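机械手上岗以后,我们退货组的日子

四月排班表贴出来那天,我在茶水间站着看了好一会儿。夜班那一栏短了一截!在Nolura退货仓待过的人都懂这意味着什么:以前一到换季,夜班名单长得能从公告栏上拖下来,谁家孩子发烧、谁要回老家办事,都得提前好久去求人换班。现在那一栏看着清清爽爽的,我连水都忘了接。

先补一点背景,给第一次点进来的朋友。我在退货组干分拣,后来带班,再后来(就是从去年秋天机器进场开始)多了一个谁也没给正式命名的活儿,组里管它叫“陪练”。退货和发货完全是两码事。发货的时候箱子是方的、标签是朝上的、货是从一个格子里成排拿出来的;退回来的东西什么样都有,袋子剪开过的,盒子压扁过的,买的是耳机退回来里头夹着一把梳子的。所以大家一直觉得自动化轮不到我们,前面的传送带、自动贴标机一样一样装,到我们这一段就停了,我们还是靠手。

靠手也有靠手的本事。老员工抓一个袋子,手一捏就知道里面是硬的软的,要不要拆,往哪个筐里走。我刚来的时候最佩服这个,练了大半年才敢不看标签先分一道。机器要来的消息传开,组里最难受的恰恰是手艺最好的那几位,觉得这一身功夫要白费了。我当时也跟着叹气,还在博客里写过一篇挺丧的,现在翻出来看有点脸红。

装机的是Prolholm的人,在我们这儿住了快一个月,天天跟我们一起吃食堂。他们做的第一件事把我们都搞懵了:搬椅子坐在分拣台旁边看,一看就是一整个班次,什么也不装。看完了就问,为什么这个袋子你用左手翻?为什么罐子你总是捏中间,盒子你就抠角?我们哪答得上来啊,手就是那么动的。有位大姐被问烦了,把手套一摘说你自己来试试。那个工程师真戴上手套分了一下午,分得一塌糊涂,筐都放反了,第二天问的问题明显就对路多了。我觉得我们组后来愿意配合,有一半是那个下午的功劳。

机器分两块。前面是Skirnow,管识别和派工的那套系统,退货从滚筒上过来,它先看一眼,能确定的直接分流,不能确定的推到人面前。后面是带手指的机械臂,专门对付散件,拆完包装以后那些零零碎碎的东西。整条线12个工位,机械臂占了3个,其余都还是人,只是人在做的事跟从前大不一样了。

变化最大的是腰!写出来有点好笑,可我真的想把这一条放在最前面。以前从底层筐里往上捞东西,一个班弯多少次腰我都不愿意想,下班回家第一件事是躺地板。现在底层筐由升降台送上来,重件走机器那一侧,我们面前的台子可以调高矮。组里几个人的护腰陆陆续续都收进柜子里了。我妈问我最近怎么不喊腰疼了,我跟她讲了半天升降台,她听完说那你多炖点汤补补,完全没在听,哈哈。

再一个是数字。换季最忙的那一天,人和机器加在一起过了1,582件,其中1,096件从头到尾没经过人手翻找,剩下的才推到我们面前。我把这两个数抄在便签上贴在显示器边上,贴到现在。剩下的那些当然是最难搞的:成套的东西少了一件的,标签贴了两层的,客人把自家东西一起寄回来的。我们以前一整天里大部分时间是在搬和翻,真正动脑子的时候很少;现在一上来就是难题,一件接一件,脑子比手先累。

这个累法我们适应了挺久。刚开始那阵子大家下班都不说话,班车上静得吓人。后来组里提了意见,把判断岗改成隔一段就轮换,去复核区走动走动,或者去陪练台待一会儿,情况才慢慢好起来。Langat那边的分仓上线比我们早,他们起初没有轮岗,听说有人宁可申请回装卸口去扛箱子,也不愿意一直盯着屏幕点“是”和“否”。我特别能理解。所以要是有哪位同行的仓库也准备上这类设备,我最想提醒的就是这件事,请一定早早把轮岗写进排班里,别等大家蔫了再补。

也有让人不舒服的地方,不能光说好的。系统会记每个人处理一件疑难件用了多久,刚上线时这个数挂在大屏上,人人看得见。有人为了数字好看,碰到麻烦件就点“退回上一步”,结果同一件东西在线上绕圈。组长去谈了几次,大屏撤了,数据改成只有本人能看。撤掉之后绕圈的毛病自己就没了。还有工资,判断岗的津贴到现在也没定下来,主管说在走流程,我们就每次开会都问一遍,我建议大家继续问。

然后讲讲我最喜欢的陪练!

陪练台在分拣区最里头,铺了一块蓝绿色的布,上面摆什么由当班的陪练决定。按规矩要挑最近线上容易出岔子的东西,硬的、圆的、带抽屉的、又长又扁的,混着放,位置也尽量别规整。机械手从旁边伸过来,学着在一堆不相干的物件中间找地方下手。我以前哪想过一个饮料罐能有这么多讲究,罐身横着放和斜着放,对那几根手指来说根本是两道题。鼠标更有意思,背是圆的,捏偏一点就滑。抽屉柜属于高难度,把手是透明的,光线一变系统就犹豫,跟我们刚配老花镜的那位师傅一模一样。

做陪练的时候,我那大半年练出来的手感突然全都用上了。它抓失败了,我得讲清楚败在哪儿,是该从侧面进,还是手指张得太早。这些话从前根本没机会说出口,带新人的时候也就是“你多抓几次就会了”。现在被逼着一句一句讲出来,讲着讲着连带新人都带得好了。上个月新来的小伙子,我教他分袋子只花了几天,他还以为我天生会教,我没好意思告诉他我是在机器那儿练的嘴皮子。
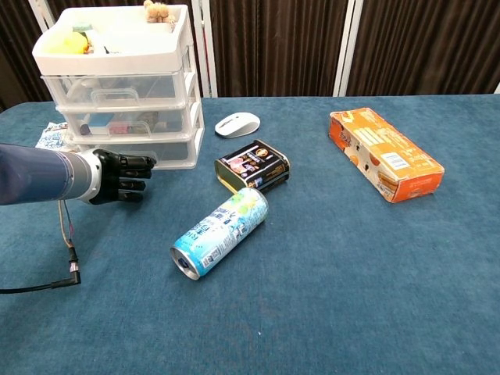 有读者在上一篇底下留言,说听我讲得这么起劲,心里反倒有点堵:你们把手艺一点一点教给它,等它学会了,陪练还需要人吗?留言后面还补了一句,说自己在印刷厂,当年也是兴高采烈教过新机器的。

这条我看了好几遍,一直没回,今天就在正文里认真回一下。我没有把握。我能说的只有眼下看到的:组里到现在没有人被裁,夜班少掉的岗位,有人转到了白班,有人去了复核,有两位本来就打算退休的顺势退了,后面没有再招。最后这半句我知道分量,岗位总数确实是在变小的,对于明年想进来的年轻人,门比我当年窄。我跟主管聊过,他说陪练会慢慢变成正式岗位,要考核,也要定级。我希望这话算数,也会一直盯着。至于印刷厂那位朋友,很想听你多讲讲后来的事,方便的话给我写信吧,长一点没关系。

可我还是高兴,这个得承认。前几天快收班的时候,一件捆得乱七八糟的退货推到我面前,系统给的提示是“无法判断”,旁边的大姐凑过来瞄了一眼,伸手一捏,说里头是两只不一样的鞋。拆开一看,还真是!整条线的人都笑了。那一件后来被收进了陪练台的题库,大姐得意了一整天,逢人就说机器的考题是她出的。

下回想写写复核区的照明改造,灯换了以后看标签舒服太多,拍了不少对比照,等我整理好。陪练台下周轮到我选东西,大家有什么难抓的小物件可以在评论里提,最好是家里常见的,太贵重的我可不敢往台上放。

相关文章
· 退货仓的冬天,手套到底买哪种
· 机器要来了(去年写的,有点丧,慎看)
· 升降台使用一个月,腰的感想
· 去Langat分仓串门,顺便蹭了一顿食堂
· 班车上能做的几件小事

© 退货组手记 文字和照片归作者所有,转载请先留言 | 联系我 | 返回顶部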